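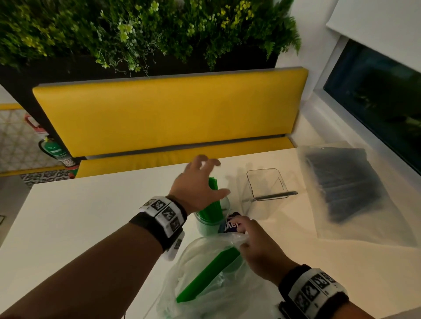 Zinlow Hotel Whitcombe – we are hiring for the opening team

Zinlow is a small hotel company with three houses, and the fourth will open in February in the old Whitcombe customs building, near the harbor. The house will have 219 rooms, a restaurant on the ground floor, a bar on the top floor and an event hall for weddings and company meetings. The interior was designed by the studio Pliltix, which has also made our lobby in Beka.

For this new house we are looking for a

Food and Beverage Supervisor (full time, permanent)

You will report to the restaurant manager and lead a team of 12 people in breakfast, bar and event service. In the first weeks most of the work is preparation: setting up the stations, ordering the small stock, writing the service steps and training new colleagues. After the opening you will be on the floor with your team every shift.

Your tasks
Plan the weekly schedule together with the restaurant manager
Open or close the bar and the breakfast room
Check deliveries and keep the stock list up to date
Train new servers and bartenders
Answer guest requests and complaints in a calm and friendly way
Support large events in the hall, also on some weekends

What you bring
At least three years of work in a hotel, restaurant or bar
First experience in leading a shift
Good spoken English – a second language is welcome but it is not a condition
Knowledge of food safety rules
Willingness to work early, late and on holidays

A hotel school diploma is nice to have. We also gladly read applications from people who learned the job by doing it.

What we offer
A signing bonus of $1000, paid with your first salary
Two days off in a row, every week
One warm meal per shift, and uniform cleaning at our cost
Reduced room rates in all Zinlow houses, also for your parents and children
A staff room in Whitcombe for the first two months, if you move from another city

Before the opening you will spend two weeks in our Beka house to learn how we work. Travel and room are paid by us.

How to apply
Please send your resume and a short letter to the personnel office of Zinlow in Beka, or leave them at the reception of any of our houses. Write in the letter from which date you can start and which shifts you prefer. A photo is not needed. We read applications as they arrive, and the interviews start in September 2021. They take place in Whitcombe or by video call – please tell us which one is easier for you.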